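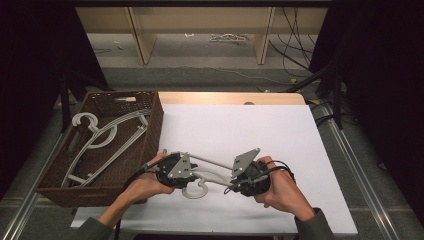 November, bench notes, batch 2 of the rye starter trials

Started at 6:40 a.m. and the Plelley jar had already doubled! I fed all the jars last night at the same time, same flour, same water, and I really did expect the Edotine jar to be ahead again. It wasn't. It had a nice dome and smelled like green apples, but the Plelley one was up against the lid and full of big ragged bubbles right down the side of the glass.

Quick reminder of what the names mean for anyone reading this later. Plelley is the coarse rye from the mill up the valley, Edotine is the fine sifted one, and Yuan is the whole wheat we keep as a control. Prirnus is the old starter from the back of the fridge, fed on whatever was open. I still love that jar.

Feeding this time: 200 g flour, 200 g water, 132 g of old starter. The odd number is what was left in the Prirnus jar after I scraped it down, so I matched the others to it. Next time pick something rounder.

7:15 - float test. Plelley floats high, Edotine floats, Yuan sank and then came back up (new to me, want to see it again). Prirnus sat in the middle of the glass like it was thinking it over.

Mixed dough from Plelley and Edotine only. The coarse rye drinks a lot more water than I allowed for and the dough was stiff as clay, so I worked in another splash by hand. Didn't weigh the splash. Sorry, future me. The fine one came together in no time and was lovely and silky, well, silky for rye.

Total dough on the scale was 3,686 g, which is nearly too much for the big tub. Split it before the bulk rise if we do this again.

11:30 - both rising. Edotine has caught up and has a smoother top. Plelley is cracking on the surface, and I think those cracks are a good sign in a rye loaf, but check the notes from batch 1 where we let them go too long and got a flat, gummy middle.

2:50 p.m. - out of the oven. Wonderful smell, malty, a bit like toasted nuts. Crust on the Plelley loaf is dark and properly rugged. Leave both wrapped until tomorrow before cutting, however tempting!

To do: more coarse rye, new lid for the Yuan jar, write the water amount DOWN.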